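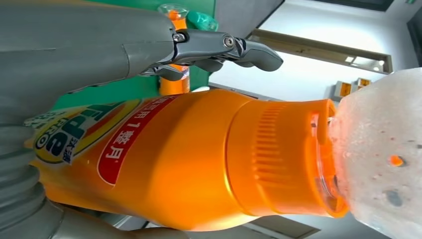
Tide, orange bottle with ribbed cap.

Diary > Household > October

06:40. Water meter read before anyone ran a tap: 303 cubic meters. Entered in the log. Drum test on the washer repeated with the short cotton program, half load, half dose. Spin speed on the display reached 1,149 rpm and held there. Last month it stalled well below that and the towels came out heavy.

Cleaned the drain filter at 07:30. One hair tie, gray lint, a coin. Hose clamp on the cold inlet was loose by 2 turns. Tightened it, dried the fitting with a paper towel, checked again after the rinse.
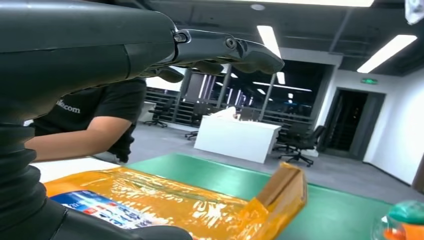
The next variable is temperature. At 60 degrees the Urkulden sheets lose their creases but the hems pull in, so they go back to 40. The Gerkero work shirts stay at 60, cuffs unbuttoned.

Limescale on the heater is still my main suspect for the long cycle times. Ordered citric acid from the shop in Jalen. Pickup tomorrow after four.

Evening: second load out on the line. Wind from the west, rain expected overnight. Level the back left foot next.

Contact | Copyright Jalen Household Log | Back to top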